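Date: 7 January 2001
Subject: Re: [hemura-karting] Winter series, round two

> Did anyone stay for the last final? I had to leave after the
> juniors and all I've seen is the points sheet. Is it true the
> Hosoda engines got beaten on the long straight?

Yes, and what a final you missed! Kart 142 led from the lights, but 105 had the new Skelto chassis hooked up beautifully through the hairpin and was glued to his bumper by lap six. They swapped places four times before the flag - I lost my voice completely.

The Hosoda runners were geared too short, I think. Ours was flat out well before the braking point, and the Tultis lads just sailed past.

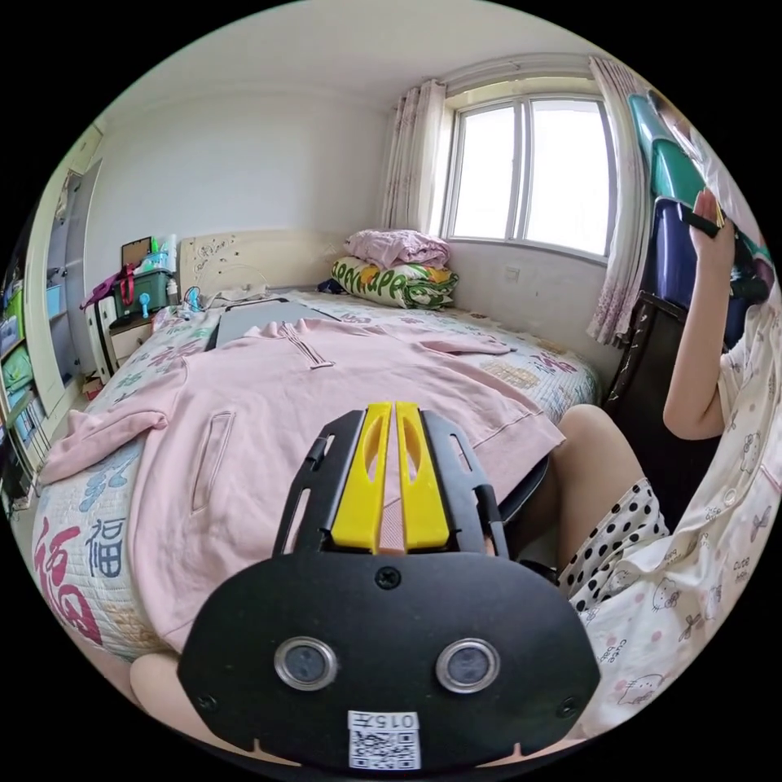

Bedspread with the 福 on it, and number 015.

Points after two rounds: 142 leads, 105 is second, and our own 307 is up to fifth after a cracking drive from the back row (new front tyres, old everything else).

Round three is at Hemura again, same timetable. If anyone has a spare 72-tooth sprocket I'd love to borrow it. I want to try one tooth either side in practice and see what she'll pull.

Roll on the August enduro too!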